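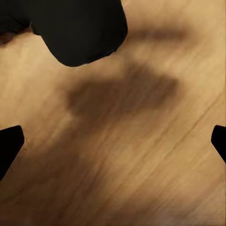

Wanted: one part-time baker's helper for early mornings at Kirton Street

So my right-hand person is moving to the coast at the end of the month (I cried, then I made her a cake, then I cried on the cake) and I need somebody new in the kitchen. If you like bread and you don't mind an alarm clock that goes off when it's still pitch dark, please keep reading!

I run Pullaner, the little bakery next to the shoe repair place. You may know us from the rye loaves, or from the line that goes past the mailbox on Saturdays. I started it with one secondhand oven and a mixer I bought from a pizza place that was closing. The mixer is still going. We named it Dutis after the faded sticker on the side, and you'll learn to love it, even though it walks across the floor if you don't wedge it.

The job is four mornings a week, Wednesday through Saturday, starting at 4:30 and done by 10:30. You'd be shaping rolls, scaling dough, filling the proofing racks, egg-washing the buns, and getting trays in and out while I handle the deck oven. There's washing up too. A lot of it, I won't lie to you. After the doors open at 7 you might jump on the register for a bit if the line gets silly, but mostly you'd be in back with me and the radio.

On a regular weekday we make 40 loaves of the rye plus rolls and sweet stuff. Saturdays are bigger and louder. 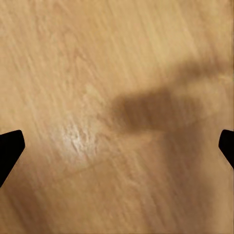
You don't need baking school. I didn't go either! I learned from my aunt, who measured everything in coffee cups and got mad if you asked which coffee cup. If you've worked in any kind of kitchen, great, tell me about it. If you've only ever baked at home but you bake at home all the time and your neighbors are sick of getting banana bread, I want to hear from you as well.

What I do need is someone who shows up. When you're 20 minutes late at a desk job, you get a look. When you're 20 minutes late here the rolls have overproofed and I'm saying words my aunt wouldn't like. You should also be okay lifting a 50-pound bag of flour and being on your feet the whole shift. And you need to be fine around wheat, nuts, eggs and dairy, seeing as they're in the air and on everything, including my car seats.

Pay is $19 an hour to start, and we talk again after 2 months. Tips from the register get split evenly among whoever worked that morning. You take home bread every shift, as much as you can reasonably carry. We close for a week in winter and that week is paid.

There's a bus that stops at the corner but the first one gets in at 5:10, so you'd need a bike or a ride or a car. Parking behind the building is free until 8, and I can show you where not to park (the Keskinen delivery truck needs the whole left side, and the driver is very sweet but very firm).

To apply, stop by the shop any afternoon between 1 and 3 and ask for the owner, or leave a note at the counter with your phone number. A few lines about you is plenty, no fancy resume. Tell me what you like to bake or what you like to eat. Please get in touch by Wed 16 September. I'll ask a few people to come in for a paid trial morning after that, and I'll call everyone back either way.

Oh, and closed-toe shoes for the trial, please. Aprons I've got.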